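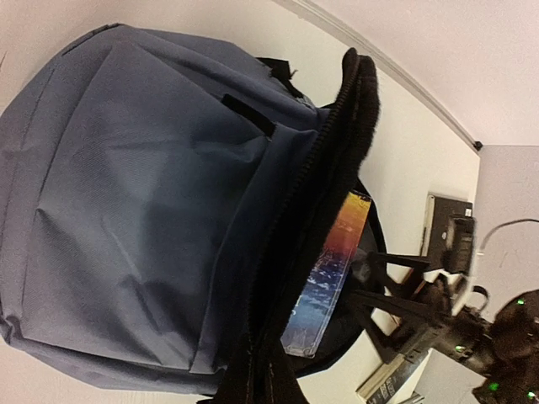
There comes an evening in most households when somebody picks up a school bag, or a work bag, or the bag that went on holiday and never quite came home, and finds that it weighs more than it ought to. In our house it came the night before the new term. I had gone to hang things up in the hall and found that I was holding a rucksack with one arm and the banister with the other. Ours is a big slate-blue one with a wide black zip, the sort of bag that swallows whatever is put near it, and a thin case with a sunset sort of cover, orange and yellow running down into blue, is exactly the kind of thing that goes into its mouth and isn't thought of again until June. Slim things are the worst for this. A football boot announces itself, but a thin flat case will slide down against the lining and sit there for a whole season, getting its corners knocked by everything that is dropped in on top.

I have been thinking about bags a good deal lately, partly through guilt and partly through the good influence of Geeta Bhatia, who ran the lost property room at Brevside station for 25 years and now mends luggage from a narrow shop in Ondham, two doors along from the baker. I went to see her with a broken buckle and stayed for most of the afternoon. She has a kettle at the back and a stool for customers, and she likes to talk while she sews, which suits me very well, as I like to listen while somebody else does the work.

Her last full year at the station, she told me, brought in 1083 bags. She wrote the figure in the back of her diary and has it still. Every one of them had to be opened so that its owner might be traced, and she says that opening them taught her more about people than any amount of polite conversation. There were bags packed like a jewellery box, with the socks in pairs and a clean handkerchief on top, and there were bags that you could only approach by putting your hand in and hoping. The second sort were the easier to return. "A tidy bag has nothing in it with a name on," she said, biting off a thread. "An untidy one has an old letter from the dentist."

I asked her, of course, how a rucksack should be packed, expecting something severe. What I got was mostly common sense, delivered with great kindness. Empty it completely first, she says, and turn it upside down over the bath or out of the back door, giving the bottom a good slap. Run the zip all the way along and back again. If it sticks, rub the teeth with a candle stub or the point of a soft pencil, and wipe away whatever comes off. Creases in a nylon bag will mostly drop out if it is stuffed with a towel and left standing overnight, and she begs everyone to keep the iron well away from it.

Then the filling. Flat things go in first and go in against the back, standing up: books, folders, films in their cases, the drawing pad. Geeta puts a bit of folded card on the outside of them, cut from a cereal box, and she showed me the one in her own bag, which has been there so long that it has gone as soft as cloth. Heavy and lumpy things follow, low down and close to the spine. The jumper comes next, pushed into the gaps, and the lunch sits on the jumper. Drinks travel on the outside or they travel in somebody else's bag. On this last point she would not be moved.

She is a great believer in loops and tabs as well, those little pieces of strap sewn on to the outside that most of us never use. She ties a bright ribbon to hers. Fraying straps she trims straight and then seals, folding the end over twice and stitching across it by hand with waxed thread, and she charges so little for this that I argued with her over it and lost.

I came home full of purpose. My nephew, Rafferty Montoya, was staying with us, and he is 7 and has firm opinions, so we did his bag together on the landing carpet. Out came a conker gone wrinkly, a reading book that the school had asked for twice, a single glove, a good deal of sand and a library film that we had paid for in the autumn as lost. He was delighted to see all of it. He wished the conker to go back in, and we agreed on the side pocket.

It took us nearly an hour, which I know is a long time to spend on a rucksack, but there was toast halfway through and we had to stop and read the book. Then we did mine. I shall not list what was in it, except to say that I had been looking for that tape measure since we moved, and that there were four pens, none of which would write.

Geeta Bhatia's shop is open every morning except when she is visiting her sister, and there is a card in the window when she is. Take the bag to her empty, if you can bear to.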